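Momunham takes a robot arm into its staff kitchens and gives the morning hours back to the kitchen team

Borkholm, Sep 14, 2026
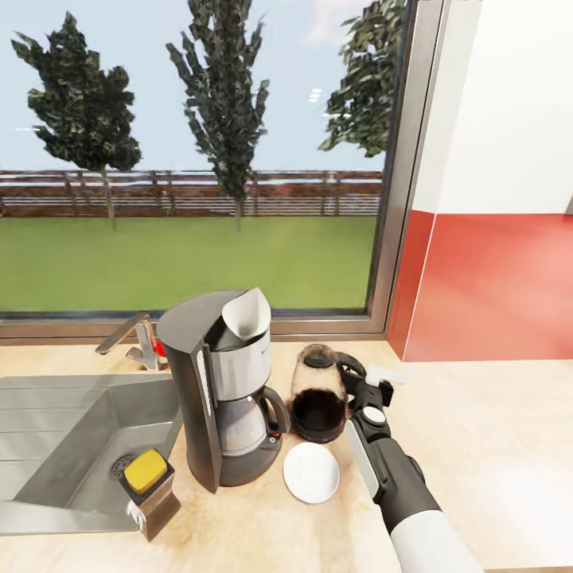 The robot arm holds a coffee carafe by its handle, next to the coffee maker. Simulated view. Picture: Tovent

The workplace catering company Momunham starts to use a robot arm for coffee service in the staff kitchens of its customer Ojala. The arm is supplied by Tovent, and the first kitchen opens with it this week. Three more will follow before the end of the year.

Ojala's employees drink around 3000 cups of coffee in a week. Until now the kitchen team has carried carafes and changed filters from early morning, often at the same time as breakfast had to be ready.

"Our people did not complain about the coffee, but they complained about the running," says Saimi Peltonen, head of workplace services at Momunham. "When we asked them in July which task they would give away first, this was the answer from almost everyone."

Before the installation, Tovent built the kitchen as a computer simulation and practiced the handling of the carafe there. The kitchen team was invited to comment on the movements.

"They told us where a person usually stands and from which side she reaches for the sink. We changed the resting position of the arm after that," says Lâm Cao, project engineer at Tovent.

No jobs will be cut because of the arm. The working hours stay the same, but the first shift will begin later, and the time saved goes to breakfast and to the planning of special diets. Each employee receives 3 hours of training. Anyone in the team can stop the arm, and cleaning of the sink and counters remains manual work.

Tamunoemi Ogunleye, who represents the kitchen employees, has asked for a review after 200 working days. Momunham has agreed to this, and the results will be given to the staff first.

More information:
Martti Niskanen, Communications, Momunham
Reijo Eskola, Customer Relations, Tovent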